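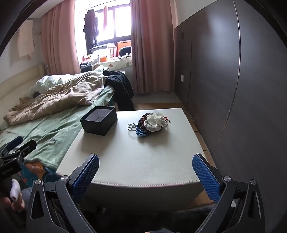 Figure 3. Small accessories and an open box on the ottoman. A hair scrunchie lies on the top of the pile.

4.2 Surfaces used for sorting small accessories

Jewelry was the category that moved around the home the most. Clothes were sorted on the bed or next to the wardrobe, and papers were sorted wherever they were found. Bracelets, rings, hair ties and similar items were carried from the place they were kept to some other surface, and that surface was often not one made for the job. In the Kondport homes it was a bed, a window ledge, a chair seat or, as in Figure 3, an ottoman.

We recorded 518 small accessories over the full study. Of these, 60 were hair items kept together with jewelry. We had planned to code hair items separately, under the Pevinia scheme for bathroom and dressing goods, but the residents did not treat them as a separate group. A scrunchie worn on the wrist during the day was taken off at night with the bracelets and went down in the same spot. In the final coding both are listed as wrist and hair items.

The choice of surface had some effect on how the work went. Soft surfaces such as a made bed were easy to reach but let small rings roll into folds. Padded leather gave a flatter top, and the items stayed in a heap until they were pulled apart. Residents who used a padded seat tended to put the box down first and the items next to it, then work from the heap toward the box. Those who used a bed more often emptied everything out and looked for a container later.

The heap itself was a common stage. Beaded bracelets on elastic tend to catch on fabric, and a metal ring can sit under them without being noticed. In Figure 3 the beaded pieces are blue, dark brown and reddish, and the colors alone are enough to tell them apart. Where a resident owned several strands of the same color, the heap took longer to clear - in one home the resident gave up and stored the whole group in a single pouch.

4.3 Boxes without dividers

Most of the boxes in use had been made for something else or had come with a purchase. Only 4 homes had a jewelry box with fixed compartments. The rest used gift boxes, tins, or rectangular boxes with a lift-off lid. An open box has one clear advantage, in that a person can see the whole inside at once. A pale lining helps with this, and several residents named it as the reason they had kept a certain box. Dark cord and dark beads are easy to find against it. Thin silver pieces are harder.

The lack of dividers matters most for two kinds of bracelet. The first is the stiff bangle, which holds its shape and takes up a fixed amount of floor space in the box. The second is the cord bracelet, which has no shape of its own and often has loose ends or charms that hook onto whatever is next to it. When the two were stored together, the cord was usually found wound through the bangle at the next visit. Residents in the Gistus building, who had been given no advice, reached the same answer as those who had: bangles along the sides, cords in the middle.

Before storing these pieces, 7 residents laid them out singly on a table. We came to treat this as a step of its own, named "spacing out" in the code book. It was done mostly with charm bracelets and with fine metal ones, and hardly ever with beads on elastic. A plain white tabletop was good for red or gold-colored pieces and poor for pale silver, which had to be found by its clasp or by its shadow. Figure 4 has one bracelet of each kind, with the red cord lying in a loose loop.

Figure 4. A pale silver bracelet and a red cord bracelet with gold-colored charms, spaced out on a white table near an open box.

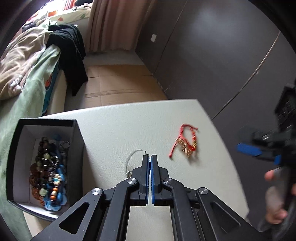 4.4 Return visits

Each home was visited again in February, with the same item list in hand. We noted where each accessory was kept and whether it shared a container with anything else. Boxes had mostly stayed in use. The surfaces had changed more than the boxes, and two of the padded seats had been moved to other rooms. Items worn every day were back in small heaps near the bed, while the charm bracelets were still where they had been put. The Geagea homes were coded from the residents' own notes and are left out of the comparison in Section 5.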